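Eustaquio Ledesma
May 29, 2024

1/ Notes on labeling control panels, after a week of rewriting drawings for the Dradholm pump station. Mostly things I'd want the next person to know before ordering plates.

2/ Name the function first, the tag second. "SUMP PUMP 2" over "P-80B". The operator needs the top line, the electrician needs the bottom one. Same plate, two text sizes.

3/ Pick one word per state and keep it. We found RUN, RUNNING and ON used for the same signal on three drawings. All of them now say RUNNING.

4/ Lamp color isn't a label. Amber meant "standby" at Vastow and "fault, not latched" at Claltex. Every lamp gets its own plate, mounted on the same side of the lamp across the whole door.
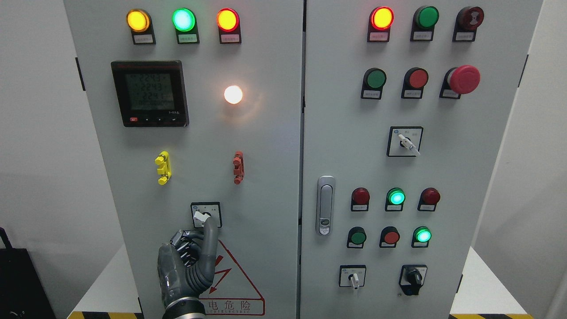
5/ Selector switches: write the position names in the order the knob turns. HAND / OFF / AUTO, left to right. If the drawing lists them in another order, fix the drawing. Do this before the plates are cut.

6/ Text height. We use 3 mm for tags and go larger for function names. Anything smaller gets read with a phone flashlight.

7/ Revision control. Plate text lives in the same spreadsheet as the wire numbers, one row per device. Change it there, export, then engrave. No edits by email. The last round had 14 mismatches and most of them came in by email.

8/ Spare positions get a plate marked SPARE. A blank plate looks like one that fell behind schedule.

9/ Next thread: terminal numbering, and why I stopped restarting at 1 on every rail.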